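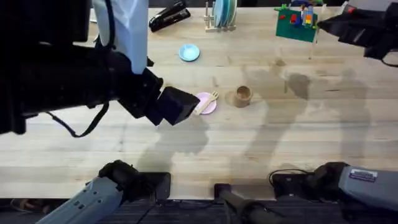 Der Tisch, der morgens wieder stimmen muss

Am Standort von Zirel wird ein Zweiarmplatz gewartet. Ein Vormittag mit Schraubendreher, Kabelbindern und Holzgeschirr.

Khairul Oei beginnt seinen Dienst auf den Knien. Er prüft zuerst, was unter der Tischkante liegt: Stecker, Netzteile, die Verschraubung der vorderen Säule. Erst danach sieht er sich die Arme an. »Wenn unten etwas locker ist, brauche ich oben nichts einzustellen«, sagt er. Der Techniker betreut bei Zirel 6 baugleiche Arbeitsplätze, an denen Bewegungen für Greifaufgaben im Haushalt aufgezeichnet werden. Einer davon ist Platz vier, der älteste.

An der Platte aus hellem Holz treffen sich zwei Roboterarme. Von vorne ragen ihre grauen Unterarmsegmente ins Bild. Über dem Tisch arbeiten ihre schwarzen Greifer. Was an einem Gelenk um wenige Grad falsch steht, kommt am Greifer als Versatz an. Bei einem Würfel fällt das kaum auf. Bei einer Holzgabel, die quer auf einem kleinen rosa Teller liegt, schließt der Greifer unter Umständen neben dem Stiel.

Oei nennt das den Gabeltest. Er steht in keiner Anleitung. Der offizielle Ablauf sieht vor, beide Arme in eine Ruhelage zu bringen, die Gelenkwerte auszulesen und mit den hinterlegten Nullwerten zu vergleichen. Das dauert wenige Minuten und wird protokolliert. Danach legt Oei trotzdem die Gabel auf den Teller, fährt mit dem linken Greifer an den Rand heran und hält dort an. Steht die Spitze ruhig, ist er zufrieden. Zittert sie, sucht er weiter.

Die Ursachen wiederholen sich. Häufig ist es das Kabel. Am linken Arm hängt die Leitung unter dem unteren Gehäuse in einer losen Schlaufe über dem Tisch, und an dieser Schlaufe hat Oei lange herumprobiert. War sie zu kurz, zog sie bei gestrecktem Arm am Stecker, und die Verbindung brach für Sekundenbruchteile ab. War sie zu lang, wischte sie über die Platte und nahm mit, was dort stand. Heute misst er die Länge am voll ausgestreckten Arm, gibt zwei Fingerbreit dazu und setzt erst dann den Kabelbinder. Die Binder zieht er von Hand fest, nie mit der Zange.

Im März fiel der Platz für 2 Tage aus. Der rechte Greifer schloss, öffnete aber nur noch zur Hälfte. Im Protokoll stand eine Überlastmeldung des Motors, und der Verdacht fiel auf das Getriebe. Oei baute den Greifer ab, bestellte bei Privska Ersatz und nahm das Altteil in der Wartezeit auseinander. In der Führung der Backen steckte Abrieb, vermischt mit Fasern. Er reinigte die Schienen, trug sparsam Fett auf und setzte den Greifer wieder ein. Das Ersatzteil liegt seither unbenutzt im Schrank.

Geblieben ist ein fester Rhythmus. Nach 60 Betriebsstunden werden die Greifer abgenommen, die Führungen ausgepinselt, die Schrauben am Handgelenk nachgezogen und die Backen auf Verschleiß geprüft. Das Drehmoment stellt Oei am Schraubendreher ein, den Wert hat er mit Filzstift auf den Griff geschrieben. Das Fett kommt aus einer Spritze ohne Nadel. Ein Tropfen je Schiene genügt, sagt er, mehr zieht nur Staub an.

Mit den Armen selbst ist es nicht getan. Auch der Tisch gehört zur Anlage. Auf Platz vier sind das derzeit der Teller mit der Gabel, ein kleiner brauner Holzbecher, ein hellblaues Schälchen und ein Tellerständer aus Holz, dazu ein schwarzer Tacker und eine grüne Lego-Grundplatte mit bunten Steinen. Alles hat einen Bereich, in dem es zu Beginn eines Durchgangs stehen darf. Innerhalb dieses Bereichs soll die Lage wechseln, außerhalb wird der Durchgang verworfen.

Der Tellerständer macht die meiste Arbeit. Er ist leicht und wandert, sobald ein Greifer einen der hellen Teller nicht ganz senkrecht in die Rille setzt. Eine Zeit lang war er festgeklebt. Dann aber drückten die Arme gegen ein Hindernis, das nicht nachgab, und die Überlastmeldungen nahmen zu. Jetzt steht er wieder frei, und Oei rückt ihn zurecht, wenn er ohnehin am Tisch ist. Beim Becher kontrolliert er den Rand auf Splitter. Er hat dafür ein Stück feines Schleifpapier in der Brusttasche.

Schwieriger ist das Licht. Die Arme werfen weiche graue Schatten auf das Holz, je nach Stellung bis über die rechte Tischhälfte. Oei wollte sie zunächst loswerden und ließ eine zweite Leuchte aufhängen. Die Kollegin, die bei Zirel die Aufzeichnungen auswertet, ließ sie wieder abnehmen. In einer Küche gebe es auch Schatten, schrieb sie in das Schichtbuch. Seitdem wird nur noch darauf geachtet, dass die Leuchten in der Höhe nicht verstellt sind.

Das Schichtbuch ist ein kariertes Heft. Parallel gibt es eine Software, Hisham genannt, in der Störungen mit Uhrzeit und Gelenknummer erfasst werden. Oei benutzt beides. In Hisham steht, dass das vierte Gelenk links eine Abweichung hatte. Im Heft steht, dass jemand mit dem Knie an die Säule gestoßen ist.

Diese Säule, ein schwarzes Rohr mittig vor der Tischkante, gilt im Team als Schwachstelle. Wer sich setzt, kommt ihr nahe. Sjöberg, das Büro, das die Plätze geplant hat, schlug einen Bügel aus Stahl vor. Oei hat abgelehnt, weil man dann schlechter an die Verschraubung kommt. Er hat stattdessen die Stellung der Säule im Heft notiert. Weicht sie davon ab, muss neu ausgerichtet werden.

Gegen halb elf ist Platz vier freigegeben. Die Gelenkwerte liegen in der Toleranz, das Kabel hat Spiel, der rechte Greifer öffnet ganz. Oei trägt die Stundenzahl ein, legt den Stift ins Heft und nimmt den Pinsel mit zum nächsten Platz - dort meldet ein Handgelenk seit gestern eine zu hohe Temperatur.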